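Jeanine Stevens
@jeaninesortsit

ok it's Tuesday night and I've finally started on The Table. if you've been here a while you know The Table. thread, probably a long one

background for new people: for most of a year every small box that came into this place ended up on one surface. ink, bulbs, cables, tea samples, a Ristiso adapter I bought twice (bought it, lost it on The Table, bought it again!)

step one was getting everything off so I could see the top again. it's white! I'd sort of forgotten it was white. wiped it down with dish soap and warm water and then stood there admiring it for way too long

step two, and this is the part I stole from Annelies De Haan: things come back one at a time. you don't get to put down the second box until you've decided about the first one. she did her whole pantry like this and I made fun of her for a week, sorry Annelies

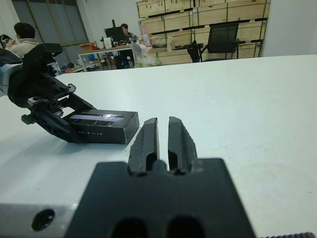
little black box, white table, decision pending

I love a small box with a shiny label, that's half my problem. they look so important. I have kept boxes like that for years with nothing in them but a folded instruction sheet in 11 languages

so my rules, such as they are:
if it's empty, recycling
if I can't say what it's for, it goes in the "ask Ramiro" bag
if it's got something good in it, write on the END of the box with a paint pen, never the top, you can't read the top once they're stacked

the ask Ramiro bag is already pretty full. Ramiro if you're reading this, clear your Saturday

someone asked about bins. mine are the shallow Gratwood ones, I got a bag of 30 secondhand and I've used maybe half. deep bins are where small boxes go to disappear, I will fight about this

@ Yasaman Sharifi wants to know if I'm keeping the tea samples. Yasaman they are from two apartments ago. (yes I'm keeping the mint)

10:40 pm update: recycling is full, the paint pen is dying, and I found the first Ristiso adapter. so now I own two and they can live together in the same bin

stopping there for tonight. cables tomorrow, send your cable opinions, I don't have a system yet and there are around 50 of them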